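租的房子厨房台面下面总有一股霉味，海绵和抹布也老是干不透，怎么办

发帖：灶台边的阿楠
2020年9月14日

今年1月搬进现在这套一居室，房子在一楼，北向，厨房很小，窗户只能推开一条缝。刚住进来的时候没觉得有什么问题，入夏以后水槽下面的柜子一打开就有味道，说不上是霉味还是下水道的味道，两种混在一起。柜子里的底板靠墙那一侧颜色发深，用手按下去有点软。

另外一个问题是海绵和抹布。我洗完碗把海绵放在水槽边上，第二天早上摸着还是湿的，用不了几天就有酸味。抹布也一样，挂在水龙头上，底下那一截永远不干。干货也受影响，有一包虾皮封口夹夹着放在柜子里，拿出来已经结块了。盐罐子也要用筷子捅才倒得出来。 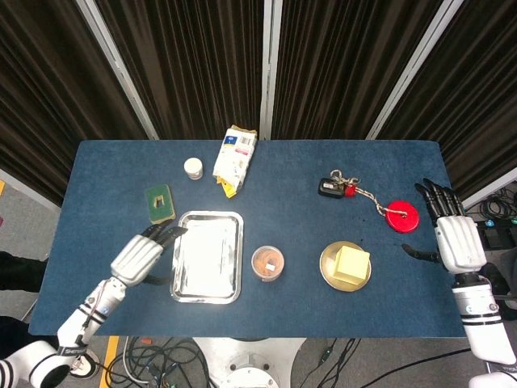 试过的办法有这些：柜子里放了两盒吸湿盒，一盒很快就满了，倒掉换新的又很快满；用白醋擦过一遍底板，味道散了一阵又回来；买了一台Bustau的小除湿机，放在厨房地上，开一晚上水箱里有一点水，但是柜子里面该潮还是潮。房东的意思是一楼都这样，让我多开窗。可是外面下雨的时候开窗只会更潮吧？

想问的是：

一、柜子里的味道到底是从哪里来的，我自己能不能查出来。
二、海绵和抹布有没有什么放法能干得快一点，不想天天煮。
三、除湿机是不是买小了，要不要换大的。Griltton那台我看过，208块，还在犹豫。

厨房面积不大，没有装修的余地，也不想打孔，退租的时候麻烦。先谢谢各位。

老陈修水管

先查漏水，别的都往后放。底板发软肯定是泡过水的，光是空气潮不容易泡软。

方法很简单。把柜子里的东西全部拿出来，底板擦干，铺一层干的厨房纸，下水管每个接头的下面单独再垫一张。然后水槽塞子塞上，放满一槽水，一次放掉。放完以后看哪张纸湿了。接头漏水常常只在大量放水的时候漏，平时小水流根本看不出来，所以一定要放满再放掉。

如果是塑料接头漏，先用手拧紧，不要上扳手，塑料的很容易拧裂。拧紧了还漏，就是里面的垫圈老化或者装歪了，拆下来换一个，五金店有卖，几块钱。拆之前底下放个盆，存水弯里是有水的。

接头都不漏的话，看上面。水槽和台面之间那一圈胶如果发黑、开裂，洗碗时溅出来的水会顺着缝往下走，沿着柜子内壁流到底板靠墙的位置，跟你说的颜色发深的地方对得上。把旧胶刮干净，擦干，重新打一圈防霉的硅胶，等它干透再用水。这个不算装修，退租也没人会说你。

还有一个地方是下水管插进墙里或者地里的那个口。很多老房子就是一根软管往里一插，周围是空的，下水道的气直接往柜子里冒。你说有两种味道混在一起，我怀疑这里也有问题。买一个密封圈套上，或者用防臭胶泥把缝堵住。胶泥不好看，但是管用，搬走的时候抠下来就行。

还有，进水软管也摸一下，冷水管夏天外面会结露，水珠往下滴，跟漏水很像。拿纸巾包住管子中间一段，湿了就是结露，套一层保温棉。

查出来是漏水的话，先拍照发给房东再动手。管道是房东的责任，换垫圈这种小钱可以自己出，底板烂了应该他换。 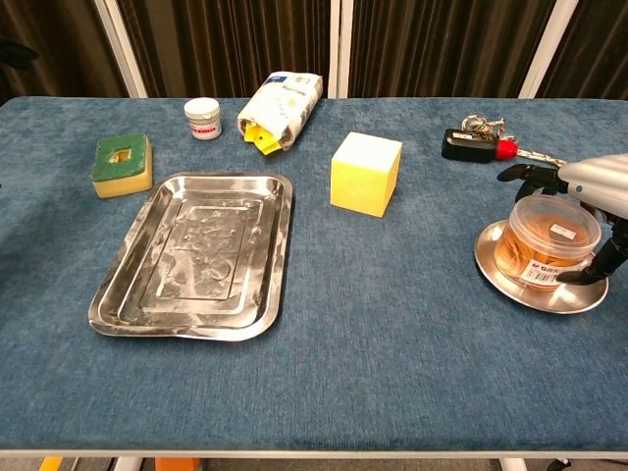 居家互助版·厨房与收纳组

Veronika Győri

楼上说的查漏我同意，我补充后面两个问题。我在一楼住过两处房子，第二处比你的还潮，厨房的湿度计常年停在很高的位置。

先说海绵。海绵干不了，主要是它平躺着，底下那一面不通风，水又都往下走，积在那里。用完以后挤干，竖着放，或者用夹子夹住一个角吊起来，两面都能碰到空气，比平放快很多。带吸盘的沥水架可以吸在水槽内壁上，不用打孔，要选底下镂空的那种，有托盘的会存水。背面带绿色百洁层的那种海绵尤其慢，两层粘在一起的地方最容易藏水，也最容易有味道。可以把擦锅和洗碗分开，洗碗用一层薄的纤维素海绵，薄，干得快；擦锅另外用单独的百洁布，甩一甩就没什么水了。

我的习惯是两块海绵轮着用，今天这块，明天那块，每块都有一整天可以晾。有了酸味就换，不要舍不得。煮一煮、微波炉转一转能管一阵子，但是海绵里面的油煮不干净，过两天又会有味道。微波炉还要注意海绵必须是湿的，里面不能有金属丝。

抹布不要挂在水龙头上，那是厨房里最潮的一个位置。买一根免打孔的杆子，粘在离水槽远一点的瓷砖上，抹布整块摊开挂，不要对折。粘之前把瓷砖上的油擦干净，等胶固化一天再挂东西，不然会掉。晚上我会把最湿的那块拿到阳台上。

干货的问题，封口夹在潮湿的厨房里是不够的，纸袋更不行，纸自己就吸潮。虾皮、紫菜、木耳这类东西，开封以后换到带螺纹盖的罐子里，罐子不要太大，尽量装满，里面的空气少一些。虾皮干脆放冷冻室，拿出来直接用。盐罐里放几粒炒过的生米，过一阵换一次。瓶瓶罐罐我会在外面贴张纸写开封日期，字写大一点，不然放到后面就忘了。

再说除湿机。你那台小的如果是半导体的，就是没有压缩机、声音很小的那种，一晚上只有一点水是正常的，它本来就只适合衣柜。压缩机的才有明显效果，但是208块的价格我不确定买到的是不是压缩机的，下单之前看清楚参数里写的制冷方式，也看一下每天的除湿量。牌子我没有特别推荐，我用过Riminus的，除湿没问题，水箱的浮子坏过一次。

用的时候，厨房门和窗都关上，水槽下面的柜门打开，不然机器除的是外面的空气，柜子里面确实不会变。你现在柜里潮，多半是因为柜门一直关着。开窗的事，看外面的情况。雨天或者外面很闷的时候不要开，干爽的时候开一两个小时就够了。做饭的时候抽油烟机提前开，做完以后让它再转一会儿，水汽很大一部分是煮东西来的。

底板那里，查完漏、确认干了以后再处理。只是表面发霉的，先用湿布擦掉霉斑，再用酒精擦一遍，晾干，开着柜门放几天。白醋和含氯的消毒水不要一起用，会产生刺激性的气体。如果按下去还是软的，擦也没用，里面已经坏了，要换板。换好以后底板上铺一层防水垫，边上翻起来一点，万一再漏能早点看到。清洁剂的瓶子也放在一个塑料盘里，瓶底常常是湿的。

Dijkstra小区7栋

我们楼一楼也是这个味道，最后是地漏的问题，跟水槽没关系。你厨房有地漏吗？长时间不倒水，里面的水封干了，味道就上来了。倒一碗水进去试试，第二天再闻。

吸湿盒我觉得浪费钱，我去年买了一箱，用完以后柜子还是老样子。

灶台边的阿楠

谢谢各位。昨晚按老陈的办法放了一槽水，靠墙那个接头下面的纸湿了一小块，别的地方都是干的。用手拧了半圈，再放一次，没有湿。下水管进地面的地方确实是空的，手指能伸进去，胶泥已经下单了。

厨房没有地漏，卫生间有，我也倒了水。

Bustau那台查了一下，是半导体的。先不换，等胶泥堵上、柜门敞几天再看。海绵已经竖起来放了。底板靠墙那块还是软的，照片发给房东了，他还没有回。

老陈修水管

拧紧以后过一个星期再放一次满水看看，热水冷水各放一次。塑料接头有时候当时不漏，热胀冷缩几回又松了。再漏就直接换垫圈，别再使劲拧。垫圈买之前量一下管子外径，拿着旧的去店里比最稳妥。

胶泥堵之前把口子周围擦干，湿的粘不住。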